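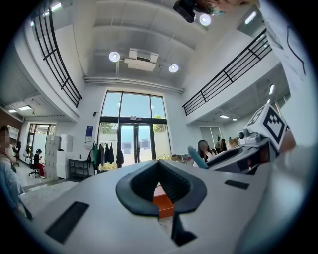 图3-1 两只灰色夹爪，前一只夹着橙色小物件

3 第一次录多轨小样

恭喜，Bustudora 已经装好了，终于可以出声了！这一章带你从空白工程录出一首小样：先鼓点，再贝斯和吉他，最后人声。用的是随机附带的练习曲 Pirnum，一首合成器味很浓的流行小品，副歌特别好唱。

3.1 新建工程

1. 长按“工程”键，直到屏幕出现曲目列表。
2. 选“新建”，输入曲名。曲名可以用中文，放心写。
3. 速度先保持默认，打开节拍器，跟着敲几小节找找感觉。

注意：工程一旦录入音频，采样率就不能再改。要和别人交换分轨，请先商量好。

3.2 录入乐器

4. 把吉他或贝斯接到输入1，按下“高阻”开关。
5. 用平时最大的力度弹一段，慢慢转增益旋钮，电平表刚碰到黄灯就停。
6. 按“待录”，再按“录音”，预备拍之后进入。弹错了别停，后面可以补录，有些小失误听久了还挺可爱！

小心：插拔线缆前请把监听音量关到底，突然的爆音会伤耳朵，也会伤音箱。

3.3 录入人声

7. 话筒接输入2。使用电容话筒时打开幻象电源，等指示灯常亮。
8. 低切设在80档附近的人声预设即可，嘴离防喷罩一拳远。
9. 多录几遍，全部保留。在“叠录”页面可以逐句挑选，拼出最满意的一版（这个功能我们自己也玩得停不下来）。

3.4 简单均衡

人声发闷时，在3000 Hz处稍微提一点，咬字马上清楚许多；吉他和人声打架，就把吉他在800 Hz附近收一收。每次只动一个旋钮，听完整段副歌再动下一个。

提示：内置音色库共有近2736种音色，Cattaneo 电钢琴系列在“键盘”分类的最后一页，垫在副歌底下非常好听。

3.5 保存与导出

10. 按“保存”，等屏幕提示消失后再关机。
11. 导出分轨时选“全部轨道”，文件存入存储卡的 Ustmont 文件夹。

出现错误代码1904，表示存储卡空间不足，删除不用的叠录后重新导出。混音台的详细操作见第4章。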